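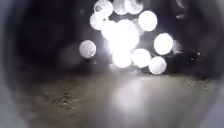
4. Setting up the front camera for night runs

I'm assuming you've already been through section 3 and the robot drives in daylight without veering off to say hello to the flower beds. If it does, go back. Night driving only makes steering problems worse.

I compared two camera controllers for this part of the guide, the Masemard and the Gatus, and I'll tell you where the steps differ. Most of the time they don't. What matters far more than the controller is what the camera gets to look at, and on a paved path after dark that can be a lot of glare and very little else.

4.1 Before you go outside

1. Charge the pack fully. The lens heater (if you fitted one) pulls more than you'd think, so don't start a long run at half.

2. Open the controller page and load the night profile. On the Masemard it's under Camera, then Profiles. On the Gatus it's a drop-down at the top of the first page, and it goes back to Day every time you power off. I lost a whole evening to that one in February!

3. Turn off automatic exposure. Set the shutter to 1/50 and leave it alone for now. Automatic will chase every bright light along the route and leave the ground black.

4. Set gain to 18. You can go up to 22 on the Masemard before the grain starts fooling the edge finder. The Gatus got jumpy sooner for me, so I'd stay put.

Note: write your numbers down somewhere off the robot. Both controllers wipe custom profiles when you update them.

4.2 First look down the path

5. Park the robot in the middle of the path, facing the way you want it to go, and open the live view. Don't drive yet. Look at the lower half of the picture first. You want a clear change in tone between the pavement and whatever runs beside it.

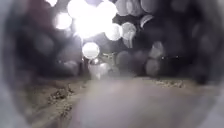 If the sides are rough and the pavement is smooth, you're in decent shape even when everything is soft. The edge finder works on texture more than sharp lines, so it can put up with a surprising amount of blur. What it can't put up with is a bright reflection on the ground that runs straight at the camera. It reads that as a second path and gets very excited about it.

6. Draw the mask. Drag the top line down until the lights are above it and the ground is below it. Leave a small gap, then save.

7. Check the lens from the outside with a flashlight. Water on the cover turns one light into a whole bunch of pale circles, and no setting will fix that. Dab it with a dry microfiber cloth - don't rub, the coating scratches.

Caution: put the drive motors in Hold before you lean over the front. Hold, and not Pause. Pause lets go after a while on both controllers, and the robot is heavier than your foot would like.

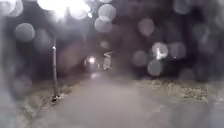
Henrique Bragança wrote in to say that he skips the cloth completely and uses a puff of air from a camera blower, and that on his Gatus the edge finder settles faster if you wait for it to lose the path and find it again before touching anything. I tried the blower and it's a nice trick for small drops. Big ones just slide over to a worse spot, so keep the cloth in your pocket anyway.

4.3 The slow test

8. Set top speed to the lowest notch and keep the stop button in your hand. Walk beside the robot, never in front of it. Somebody on foot or on a bike can be a faint pale smudge to this camera, so you are the lookout.

9. Let it drive a short stretch and watch the confidence bar. Green is fine. If it drops to yellow under a lamp and comes back, also fine. If it stays yellow, stop and redo step 6 with the line a little lower.

10. Turn around and do the same stretch the other way. The lights hit the lens differently and you may need a second mask. The Masemard stores one for each direction, which is the main reason I ended up keeping it. 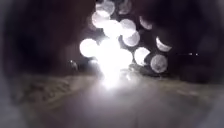 Chibuzor Tamuno disagrees with me there, and says one low mask for both directions is less to go wrong, as long as you accept a shorter look-ahead and slower turns. Fair enough. On a straight path I'd probably do it that way too. On anything with a bend I want the extra distance.

11. Save the log before you power down. Mine from the last comparison came to 3,628 lines, so give it a minute to finish writing. Pull the plug early and you'll get an empty file on the Gatus, or half a file on the Masemard.

If the robot still wanders after all this, go to section 5 and check the wheel trim before you blame the camera.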